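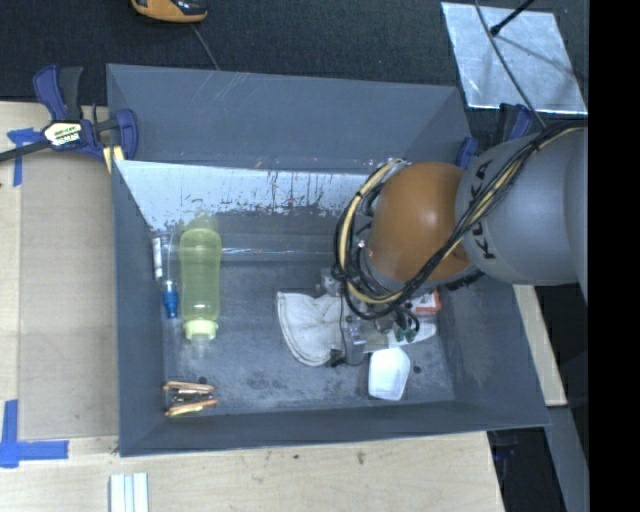

The price of picking things up

December
By Cristóvão Morais

Every firm that buys a robot arm budgets for the robot arm. It is the big number, it comes in a proper quote, and somebody senior has to sign it. The clamps come later, out of petty cash.

At Wurkow, a small returns warehouse with large ideas, the first plan had one line in it. The second had 12. The arm had not changed. What had arrived were cable dressing, hoses, fittings, spare gripper parts, a bench, and an entry marked "tape etc." that crept up to 500 before anyone asked what the etc. was.

Bin picking does this to a budget. A grey bin with a bottle along one side, a bit of cloth in the middle and a small box half under the cables looks like a job for a bored teenager. Plavmont, who quoted for the work, wanted 3,000 for trials alone and asked for ten of each item, soft things included. Wurkow had offered them a spreadsheet.

My advice, for what it costs: price the gripper before the arm, and put the cables in someone's name. Ask what happens when the stock changes in spring. Falcão's quote answered that on page 10, in a footnote, with a day rate.

Wurkow has signed for one cell. The second is in next year's plan, under "tape etc."

Recent features
Paltia and the conveyor that came in two halves
Leasing a forklift without tears
Who pays for the floor?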